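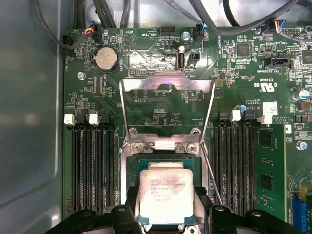 An Intel Xeon processor at its socket, with the metal load plate standing open.

The town council moved the lantern night to a Thursday, and I found out from the bus shelter. It was stuck up there between a lost cat and a slimming class: Raju Lantern Night, February, bring a coat.

I've lived in Raju all my life and I've never once walked in it. I've sold soup at it, I've held a barrier at it, and one year I spent the whole evening in the back of a van with a goose somebody had made out of wire. So I rang up and put myself down to walk.

"What's your group called?" said the woman on the phone.

I hadn't got a group. I looked at the radio and the radio said Miveo on the front, so I said Miveo.

"Lovely," she said. "How many of you?"

"Two," I said, which was me and whoever I could find. 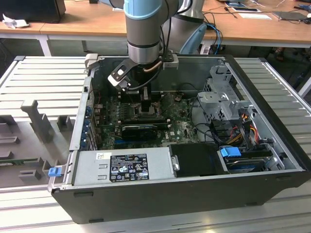

Well, I couldn't find anybody. My sister had a cold coming (she always has one coming), and the lad next door wanted paying. By five o'clock on the night I was standing outside the chip shop in my good boots with two lanterns, one in each hand, feeling like a level crossing.

They'd put me between the Arkonance Silver Band and the primary school, and there were 310 children in the primary school. Have you ever been followed down a hill by 310 children with lit lanterns? It does wonders for your pace!

We'd got as far as the Zultari, where the old cinema used to be, when a little girl came up beside me. She had no lantern. She'd sat on hers.

"Are you Miveo?" she said, because it was on my card.

"I am."

"Is it only you?"

"There's meant to be two of us," I said, and gave her the left-hand one. 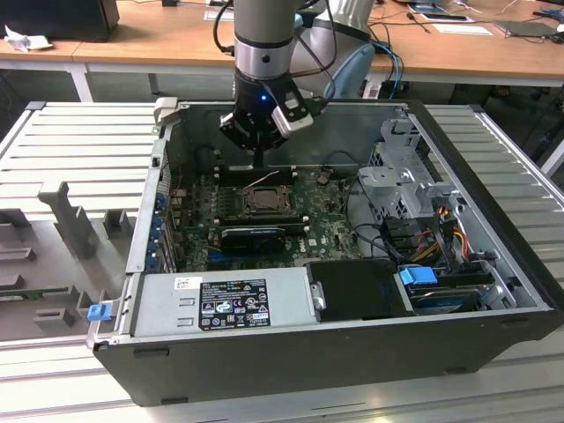
The arm over the motherboard, near the row of memory slots.

She carried it very high and very seriously all the way to the river, and told everyone we passed that she was Miveo as well. The paper said 2000 people turned out to watch. I'd have said more, but I was mostly looking at my feet.

At the bridge her teacher came and fetched her. She took the lantern with her. I went home by the back lane with the other one still going, and hung it in the kitchen window, and put the kettle on.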